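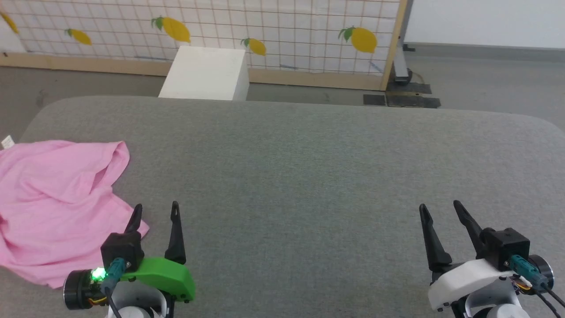 Please put the budget for spare fingers before the budget for the second workstation, the Prusterham site wrote to us in June, as it had bought in the opposite order and had to stop for 6 days. We have moved the spare parts step forward in this edition of the guide.

Section 3. Planning your purchase

Read this section before you send an order for the Cenis two-arm kit. It is written for the person who prepares the budget. The mechanical set-up is explained in Section 4.

3.1 Decide the task first

1. Write one sentence that says what the arms must do. For example: "Fold one T-shirt and put it on the left side of the table."
2. Write the largest and the heaviest item the arms will handle. For cloth, measure the item when it is spread flat. A shirt in a heap takes much less of the table than the same shirt when it is open.
3. Decide if the task needs one arm or two. Folding of clothes normally needs two. Picking of small single parts can often be done with one, and the second arm can be bought in the next budget year.

Note: Do not plan for more than one task in the first order. You can add tasks later without a change of the arms.

3.2 Measure the place

4. Measure the free table surface. The kit needs a depth of at least 600 mm in front of the arm bases.
5. Check the surface. A fabric-covered top is a good choice for work with clothes, and the finger tips wear more slowly on it than on a hard top. Its price is higher, so ask for it as a separate line in the quotation.
6. Leave a free passage of 95 cm behind the operator's chair.
7. Mark where the power outlets are. Each arm has its own power supply, and the computer needs one more outlet.

CAUTION: Do not plan an extension cord across the floor where people walk. If there is no outlet near the table, include the cost of an electrician in the budget.

3.3 Make the budget lines

8. Open a budget sheet and enter these lines. Keep them separate, also when one supplier delivers everything.

Arms and grippers
Table and table cover
Computer and Vivo control software (yearly license)
Cables and connectors
Spare parts
Training of operators
Shipping and customs

9. For spare parts, enter 3 sets of fingers for each arm. This covers around one year of daily work. The fingers are the part which is damaged most often, usually when they are pressed against the table during the first weeks.
10. Add one spare motor cable for each gripper. The cable is cheap, but it is shipped from the factory and the delivery is slow.
11. For training, count the hours of your own people also. Many customers enter only the fee of the trainer - the hours of the operators are then missing from the plan.

Note: The Vivo license starts on the day of activation, not on the day of purchase. You can order it together with the arms and activate it later.

3.4 Ask for quotations

12. Send the same list to every supplier. In North America you can order from McIver or directly from us.
13. Ask for the delivery time of each line. Arms and tables often come from different warehouses.
14. Ask which housing colors are in stock. The color has no influence on the function. With two different colors it is easier for the operators to say which arm they mean, and we recommend this when more than one person will work at the table.
15. Check that the quotation says "gripper included". Some older price lists show the arm without it.

CAUTION: Do not combine grippers of different generations on one table. The connectors fit, but the motor settings are not the same and the fingers can close with too much force.

3.5 Before you sign

16. Compare the table drawing with the measures from steps 4 to 6.
17. Confirm who will receive the boxes and where they will be stored. The storage must be dry.
18. Keep a copy of the signed quotation with this guide. The serial numbers will be written on it in Section 4, step 2.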